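This site uses cookies to remember your settings. Accept all / Manage cookies

Oiling a kitchen table, is one coat enough?

lindalva_b
I bought a used table in June and sanded it down. Now I am ready to oil it, but the instructions on the Hosell can say one thin coat, and my neighbor says four at least. We eat on it every day. Which advice should I follow? I do not want it to become too yellow.

skjelbred_ivar
One coat is too little for a table where people eat. I would put two, with one full night between them. Wipe away everything that stays on the surface after 15 minutes. Mine is a light wood too, and it did not become very yellow. 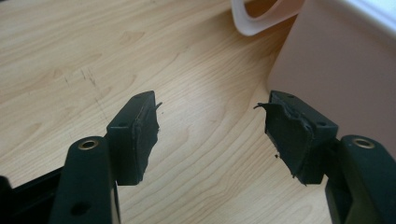
My table top, the grain has long wavy bands.

grinirico
I do not agree with Ivar. Oil is the wrong product for a family table. One glass of red wine and you will sand again. I used Brutden water-based varnish and I have had no trouble with it.

skjelbred_ivar
Varnish is strong, yes, but when it gets a deep scratch you must sand the whole top. With oil I repair only the small place. I prefer this work.

Guimarães
Both of you are a little right. Lindalva, please test first on the underside, and let it dry before you judge the color. Also, how fine did you sand? If the wood is too smooth, it takes less oil.

lindalva_b
I stopped at 180. I will test two coats on the underside and write again when it is dry. Grinirico, we drink mostly white wine :)

grinirico
Then good luck, but keep the coffee away from it also.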